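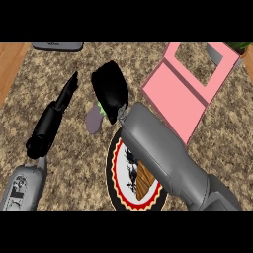 Figure 3. Rendered view of a speckled rug in beige, tan and dark brown tones, with wooden flooring exposed at the left.

3.2 Floor coverings and settled dust

Floor covering was recorded for each dwelling at the first visit, using the categories of carpet, loose rug over hard floor, and bare hard floor. Where a room had more than one covering, the category was assigned by the larger area. Mottled patterns of the kind in Figure 3 were coded separately from plain colours, as residents' own estimates of soiling may depend on how readily dust can be seen against the pile.

Dust was collected in November from 836 rooms in the towns of Cevley and Molefe. A Delten upright vacuum fitted with a filter sock was drawn over a one-metre square for two minutes. The square was placed at the centre of the covering and moved only where furniture prevented access. Samples under 40 mg were discarded and the room was revisited once. Sieved dust was stored at 8 °C until weighing.

Loose rugs held more dust per square metre than bare floors in both towns, but the spread within the rug category was wide. Pile height accounted for part of this. Age of the rug was reported by residents and is treated here as a weak measure, particularly for second-hand items. The margin of hard floor between rug and wall was not sampled in Molefe, so the edge effect described by Zanetti in the pilot work could not be tested there.

Residents with patterned rugs rated their floors as cleaner than did those with plain rugs at similar dust loads. The difference was small and did not remain after adjustment for cleaning frequency (Section 4.1).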